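Teaching a policy to wait for the right view

August 2019

I have been wanting to write this one up for weeks, and the numbers are finally steady enough that I don't feel silly posting them!

If you've followed the Wasia posts you know the basic problem. We train a small network to put a mug on a tray by copying demonstrations, and it does fine until the mug comes in at an odd angle. Then it drifts. The usual fix is more demonstrations, and we did that too (we're at 1,673 now, and my shoulders know it), but the curve had gone flat long before then.

The new idea is very simple. The policy gets two cameras, one up high and one at the wrist, and until now we just glued their features together and hoped. In the new version, which we call Idier, a tiny extra layer learns how much to trust each camera at every step. The whole gate is seven lines of code. I keep opening the file to look at it.

The wrist camera is the one I underestimated. It's a narrow, low view and a lot of it is countertop, but the edge of the tray is crisp in it, and that edge is a very good thing to steer by. 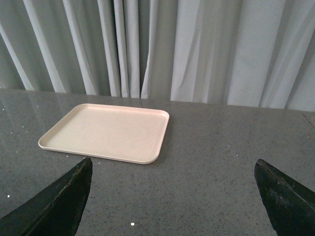 Pacheco wrote back after reading a draft of this and asked whether the gate was learning anything about the task at all, or only a timer: high camera early, wrist camera late. Try shuffling the start positions, the message said, and see if the switch still lands in the same place.

Great question, and it cost me most of an evening. I shuffled the starts so the approach took anywhere from a short hop to a long reach across the counter. The switch moved with it. On long reaches the gate stayed with the high camera longer, and on short ones it went over to the wrist view almost right away. So it isn't a clock, or at least it's not just a clock. I'd still like to try it with a second tray before I say anything stronger.

Then came the part I was really curious about, the release. With a mug hooked from inside the rim there's very little room for error when the fingers let go, and the old policy liked to open early. I expected the gate to lean hard on the wrist camera there. It went back to the high one! My best guess is that the mug fills so much of the wrist view by then that the policy can't tell where the tray is underneath.

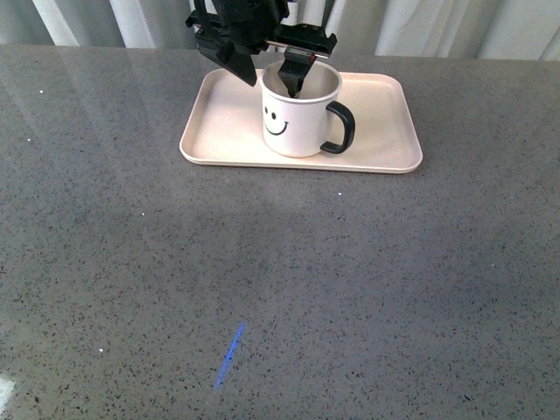 Mug and tray from the high camera, one finger inside the cup.

We ran 287 test trials, split evenly enough between old and new that I'm comfortable comparing them. The gated version failed seven times. The old one failed often enough that I stopped enjoying the spreadsheet. Most of the seven were the same mistake, a mug set down too close to the tray's rim, and I have a hunch that comes from my own demonstrations, where I got lazy about the far side.

One more odd thing. When the tray slides toward the side of the wrist view and only part of it shows, the gate gets jumpy, flipping back and forth between cameras for a few steps before it settles. It doesn't seem to hurt the result. Smoothing the gate over time made the plots prettier and the placements slightly worse, so I took it out again.
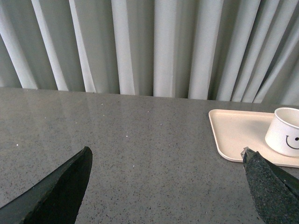 What's next

I want to move the whole thing over to the Stelovex code so that other people can run it without my pile of scripts. After that, bowls. Bowls have no handle and a much wider rim, and I have no idea what the gate will do with them. If you've tried something like this with more than two cameras, please leave a comment, I'd love to compare plots.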